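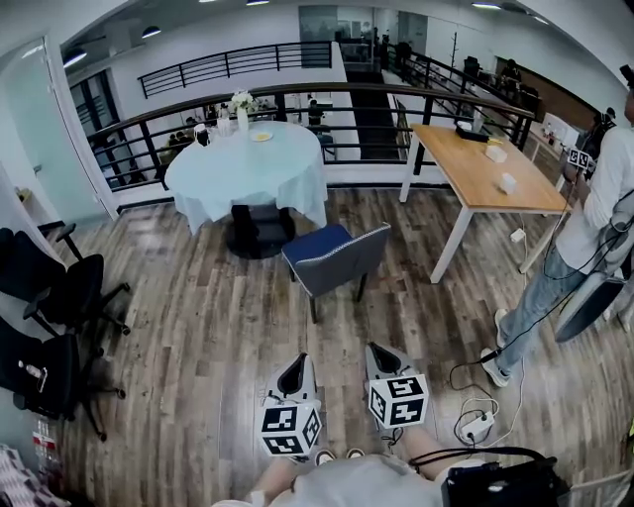
Chapter 4
Planning and Paying for Equipment

4.1 Before the first quote

Many buyers begin with the price of the gripper. In this chapter we begin with the room. A pair of hand-held grippers needs floor space, tables, power sockets and a safe way to lead the cables, and each of these belongs in the budget.

Take the small firm Skoma, in the town of Ernmont. It asked two suppliers, Lepik and Kollareck, for a price on the same set. Lepik offered the lower price, 1,915 per set, but the markers and spare cables were sold apart for 300. Kollareck included them – and asked for 45 days to deliver.

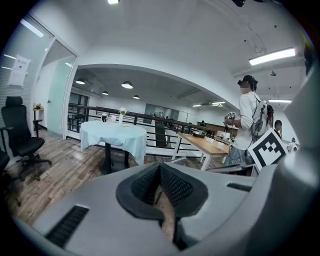
The buyer must also decide how many people will work at one time. Two operators in one room need two full sets, and a plan made for one will be short from the first month. Skoma wrote a list of 49 lines before it signed anything. Most lines were cheap things, such as power strips, tape and table covers. Keep such a list from the beginning, with one column for the price and one for the delivery time. We will use both columns in section 4.2.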